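Redoing the back steps

The back steps were the first thing we noticed when we bought the house and the last thing we got to. They were three treads of pressure-treated pine on stringers that sat right on the dirt. The bottom tread moved when you stood on the left side of it. We stepped over it for two winters.

I took the old ones apart in an afternoon with a flat bar and a cordless drill. Most of the screws came out. The ones that didn't I cut with a hacksaw blade wrapped in tape at one end. The stringers were soft for the first few inches up from the ground and fine above that, so I saved the good pieces for bracing and put the rest out with the yard waste.

My neighbor Hường Đoàn came over while I was measuring and asked how deep the pad was going to be. I didn't have a pad in the plan. She rebuilt her own steps a few years ago after setting them on loose gravel, and one side dropped almost an inch by spring. So I added a pad.

I dug down six inches, tamped the bottom, put in four inches of crushed stone and set concrete pavers on top of that. I checked it in both directions with a long level and gave it a slight pitch away from the house. This took longer than building the steps did. If you're doing it alone, move the stone in half-full wheelbarrow loads. I tried full ones and tipped the second one over on the grass.

The height from the door sill to the pavers came out to 28 inches. Four risers at seven inches each works out evenly, which meant three treads and the last step up into the house. The old set had risers of different heights, and I think that's why guests always tripped on them.

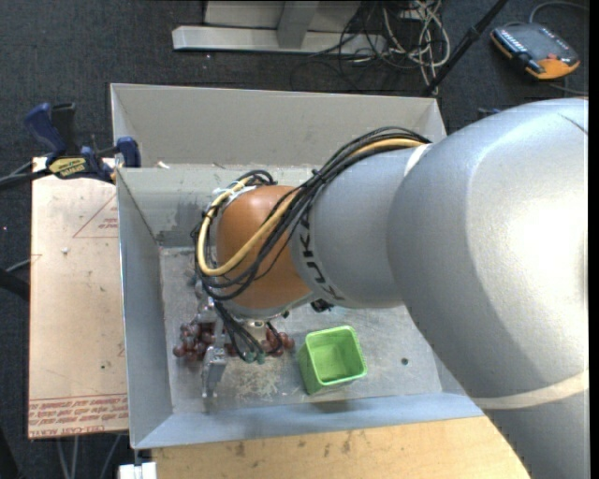 I bought precut stringers and then didn't use them. They were cut for a taller riser than mine and I would have had to trim the bottoms and still be off at the top. I returned them and cut my own from 2x12s. Use a framing square with a pair of stair gauges clamped on it. Mark everything, then take the thickness of one tread off the bottom of the stringer. I forgot that part on the first one and had to go back and trim it.

Cut to the line with a circular saw and stop short of the corner, then finish with a handsaw. If you run the circular saw all the way in, it overcuts on the back side and weakens the board.

I used three stringers for a width of 36 inches. Two would probably have held, but the treads feel much stiffer with one in the middle. They hang off a ledger that's bolted to the rim joist, with metal hangers on each one. I put flashing tape behind the ledger and over the top of it.

The treads are two 2x6 boards each, with a gap the width of a carpenter's pencil between them. I predrilled every hole near the ends.

Total spent was $405. That includes $69 for a handrail kit, which I didn't strictly need at this height but wanted for when it ices over. It also includes a box of exterior screws that was much too big. I have enough left for another set of steps.

The wood was still damp from the store, so I haven't put anything on it. I'll wait until it dries out and then use a semi-transparent stain, probably a gray-brown close to the fence. Someone told me to sprinkle water on a board and see if it soaks in before staining, and I'll do that on a warm day in spring.

Things left to do: cap the rail posts, fill in the strip of dirt along the pavers, and replace the light next to the door. The switch for it is on the wrong side of the kitchen and I'd like to move that too, but that's a separate job and it means opening up a wall.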